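Grernero

Results and course data for the Skyrme winter races, plus the scripts that turn the timing sheets into something readable. Started as a folder on my laptop. Still mostly is.

What this is

Text files, one per race, from the Skyrme hill events. Sled, snowshoe, and the relay. Also the entry lists and the course notes where we have them. 2,375 result rows in total, all seasons, counting the did-not-finish rows. If you only want finishers, filter on status, see further down.

The races run in February mostly. The snowshoe one has slipped into March before, when the lower field had no snow on it, and those rows keep the month they were really run in. Don't "fix" them.

What this is not

Not official. The club posts its own sheet on the board at Kutside the same evening and if the two disagree, the board wins. Tell me and I'll change the file. Not a ranking either. People have asked for one. Courses change too much from year to year, the wind on the top section alone makes times useless for comparing.

Files

entries/ – who signed up, by group. Names as written on the form.
results/ – one file per race, tab separated.
courses/ – plain text notes, start and finish, where the marker flags went.
scripts/ – two scripts, clean and merge. Run clean first.
scratch/ – ignore.

Columns in results

bib – the number on the vest. Not unique across seasons! Vests get reused.
name – family name last. No accents in the older files, the old export dropped them.
group – club, school or "open".
event – sled, shoe, relay.
month – as a word.
start – clock time, 24 hour. Blank for mass starts, where the gun time is in the file header.
time – minutes and seconds with a colon. Relay is the team total, repeated on every leg row. Yes this is annoying. See known problems.
status – ok, dnf, dns, dq.
temp – air temperature at the start hut, Celsius, read once before the first start. Not updated during the race, so for the late starters it's probably off.
note – free text. Whatever the timer wrote down.

How the times were taken

By hand. Two watches at the finish, one person on each, and the times get written on the sheet before anyone talks to anyone. If the watches agree to the second we take it. If they don't, the slower one goes in. That has been the rule since before me and I've kept it.

The relay has 6 legs and only the final handover and the finish are timed. Splits for the earlier legs don't exist. Please stop asking for them, I'm not hiding them.

The sled course is 300 meters from the top flag to the line, measured with a tape along the center of the track. Shorter in the thin snow years, when the start moved down to the second flag. Those files have "short" in the header. Never mix short and full times in one table, the numbers look fine and mean nothing.

Cleaning

The clean script does the following, in order. Strips trailing spaces. Turns commas in times into colons. Lowercases status. Flags any row where the bib isn't on the entry list and writes it to a side file, it does not delete it. Late entries were taken at the hut up until the gun some years, so a bib with no entry is usually a real person.

Merge just stacks everything and adds a season column from the folder name. Rename a folder and you rename the season, so careful.

I typed most of the older sheets in myself over a couple of winters. Pencil on paper that had been out in the snow. Sevens and ones are the usual suspects. Where I couldn't read a digit I put a question mark in the time and left it, and the clean script passes those through untouched.
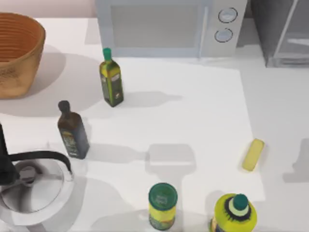 Uriel Retamal wrote back after going through the first merged file that the relay rows should be cut down to one per team, and that anyone averaging the time column as it stands will count every team over and over. He also thinks the dns rows belong in the entries folder and have no business in results, seeing as nobody in them raced.

Agree on the first. It's on the list. On the second I'm leaving them where they are for now – the paper sheets have them there and I want a file to match its sheet line for line.

Known problems

Relay totals repeated per leg, as above. Workaround: keep the first row per group and event.

Same person, different spellings. I merged the obvious ones and left the rest. There are two people with the same name in the Allis group, father and daughter, and they are really two people. Don't merge.

"Allis" and "Allis Valley" are one group. "Allis School" is another. The entry forms weren't consistent and for a long time niether was I.

One sled file has start times running backward halfway down. The sheet was flipped over and filled in from the bottom. Order is wrong, times are right.

Temperature missing for the seasons when the hut thermometer was broken. Blank means blank, not zero. Zero means zero, it gets used a lot.

Wind is only in the notes, in words. "Bad at the top." "Nothing till 14:00 then bad." No way to turn that into a number and I haven't tried.

Some dq rows have no reason. I asked. No one remebers.

Using it

Go ahead. School projects, club newsletter, whatever. Say where you got it and say it's hand timed. If you publish anything with names in it, leave out the juniors, who are marked with a j after the bib. If you're in here and would like your name out, write to me and I'll swap it for initials in every season, doesn't take long.

Please don't put the course notes into a map with a route line on it. The top section crosses private ground and we have permission for race day only.

Adding a race

Copy the blank file in results, fill it in, run clean, look at the side file. Fix what you can. Then send me both plus a photo of the paper sheet, flat, whole page, no thumb over the bottom corner. I check against the photo before it goes in, so no photo, no merge. Can take a while in season.

Tabs, please. If your editor turns tabs into spaces, switch that off first – half of last winter's snowshoe file had to be redone over this.

To do

One row per relay team.
Accents back in the older names, working from the entry forms.
Header lines in the same order everywhere.
Course notes for the old snowshoe loop, the one past Kutside. Someone must have them in a drawer.
Snow depth? Was written on the back of a few sheets. Probably not enough of it to be worth a column.

Changes

Added the most recent sled and relay files. Fixed the group names for Allis, mostly. Moved junk to scratch. Took out the combined points table, the sums were wrong and the scoring changed partway through anyway.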